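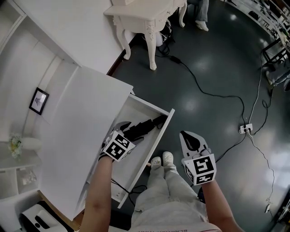
Lametix hand-held gripper pair, long-term review

Reviewed by Ross Lennox, 13 July 2018

The Lametix pair consists of two hand-held grippers, left and right, each with a two-finger jaw worked by the operator's own hand and a marker cube fixed to the body. Head-camera software reads the cubes and works out where each jaw was while a job was being done by hand. The recorded paths are then used to drive a pair of robot arms. We bought one pair for household tasks: opening drawers, sorting what is in them, closing them again.

At the time of writing the pair has done 1000 recorded runs. The first 800 were uneventful. The fault described below appeared after that and cost us a good deal of data.

Build and handling

The body is light enough for a full session. The jaw opens smoothly and the pads hold small items well, including flat ones lying against the back of a drawer. Reaching down into a low drawer is the hardest posture for the wrist, and the grip angle could be improved by a few degrees. Elvia Barajas, who has smaller hands than mine, found the finger loops too wide and packed them with foam tape.

The cubes are clearly printed and the camera picks them up quickly in ordinary room light. A glossy floor gives no trouble. Direct light on the face of a cube does, and the software then drops the reading for a moment. It flags this correctly in the log.

The fault

The cube on the left gripper worked loose on its mount. It did not fall off and it did not rattle. It turned by a small angle whenever the gripper was knocked against something hard, such as the lip of a drawer, and stayed there until the next knock.

The software has no way of detecting this. A turned cube is still a perfectly readable cube, so the log reports good tracking and a wrong jaw position. With the cube 6 degrees out, the calculated fingertip position was wrong by enough for the robot to miss the drawer handle and strike the cabinet front. The arm stopped on its force limit, as it should. The cabinet has a dent and one robot finger had to be replaced.

Giuliana Tello went back through the recordings and compared the two jaws at moments when they held the same item. She found 54 runs with the left side visibly out. These have been thrown away. Small errors in other runs may have been missed.

Cause

The cube is held by a single screw into plastic, with no locating pin. Friction alone stops it turning. Once the plastic under the screw head has worn, tightening helps for a short time only. The right gripper has the same mount and has so far stayed put, but it also takes fewer knocks in our work.

Radosław Urbańczyk made a replacement mount with two screws and a square recess that the cube base sits in. It has not shifted since fitting. Neither side has been used without it from then on.

Safety

Two points. First, anyone replaying recordings from this kit on a real arm should start at low speed with the force limits set low, and should keep people out of reach for the first replay of every batch. A clean tracking log says nothing about whether the mount has moved. Second, the operator tends to watch the jaws and not the floor. Cables and power adapters should be moved out of the walking area before a session starts. The manual mentions neither.

Support

I reported the fault to Lametix with photographs. Gunther Sperling replied promptly, accepted that the mount can turn, and sent two new screws with thread lock already applied. This treats the screw and leaves the worn plastic as it was. A revised mount is said to be planned, with no date given.

Checks we now do

Before each session both grippers are set in a fixed block on the bench and the software reading is compared with the stored value. The check is repeated at the end. If the two readings differ, the session is not used. A painted line across the cube base and the body gives a quick check by eye between runs – crude, but it would have caught our fault.

Verdict

Good jaws, good pads, poor cube mount. I would buy the pair again only with the mount changed before first use. Owners of the current version should mark the cube position today and check their older recordings.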